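Dev diary, 5 July 2025

Build 73 went to the internal branch late this morning. Most of the day was spent on the cargo code in Geddale, so most of this entry is about cargo.

The problem as it stood last night: any hold with more than 25 mixed stacks took too long to sort when the player docked at Storkthorpe. The sort itself is cheap. The cost came from the price lookup, which ran once per item instead of once per stack and then ran again when the trade window opened. On a full river barge that meant a visible hitch before the window drew. I had blamed the font renderer for it since spring and even rewrote part of the glyph cache, so that time is gone.

Prices are now looked up once per stack on arrival and held until the barge leaves port. The test save with 1,000 loose items opens the trade window without a stall on the old laptop, and that is the slowest machine I have to hand. Selling part of a stack still triggers a full redraw of the list. It is ugly in the profiler but I can't feel it with the mouse, so it goes to the bottom of the pile.

There is a side effect. Holding the price for the whole visit means a market event that fires while docked does nothing until the next arrival. Two options: clear the held prices when an event fires, or block events while docked. I went with the first. The second would have been four lines, but it breaks the flood event, which is supposed to catch you in port.

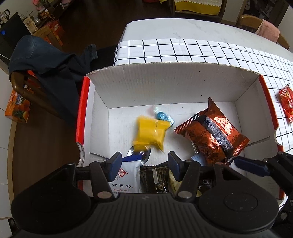 Snacks and small items, loose in an open white box.

Second half of the day: lock gates. The gates at Lestden have had a bad collision shape since the map was widened. The hull polygon catches on the inner corner when the barge enters at a shallow angle, and the solver pushes it out through the wall. Last month's fix was to round off the corner, which moved the failure to a slightly different angle. Today I took the corner out entirely and replaced it with a slope that extends behind the wall art. Ran the approach at every angle the rudder allows, both directions, with an empty hold and a full one. No ejections. A full barge still scrapes and loses speed, and I want that.

While in there I found that the lock water level was tied to the frame rate. At high frame rates the chamber filled early and the gate opened before the fill sound had ended. It is on the fixed step now. Old saves made in the middle of a fill will load with the chamber empty. I don't plan to handle that case; the player can pull the lever again.

Mnguni, the tool I use for packing the map tiles, got its update and now writes the tile index in a different order. The game doesn't care about order, but my diff script does, and it reported every tile in the map as changed. Sorted both sides before comparing and the list dropped to 4 tiles, all of them ones I had edited. Should have done it that way from the start.

Balance notes, short. Salt is still too good. The upstream run pays more than any two-stop route on the map, and the only thing limiting it is hold size, so the first upgrade everyone buys is the hold. I tried a lower base price and it made the opening hour a slog - salt is most of what a new player can afford. Next attempt will leave the price alone and make the Storkthorpe market fill up faster, with a slow recovery. That needs a per-town saturation value, which the save format has no room for at present. I have been putting off a save format change and this is probably what forces it.

If the format is going to change, the crew wage history should go in at the same time, and the weather seed, which is currently rebuilt from the date and gives the same storm twice if you reload. One break in compatibility is easier to explain to testers than three. The public demo is still set for September and I would rather have the new format in their hands well before then.

Not touched today: the controller menu, the map legend overlapping the clock on narrow screens, the missing rope sound at the Lestden quay.

Tomorrow: saturation value on paper first, then the save header.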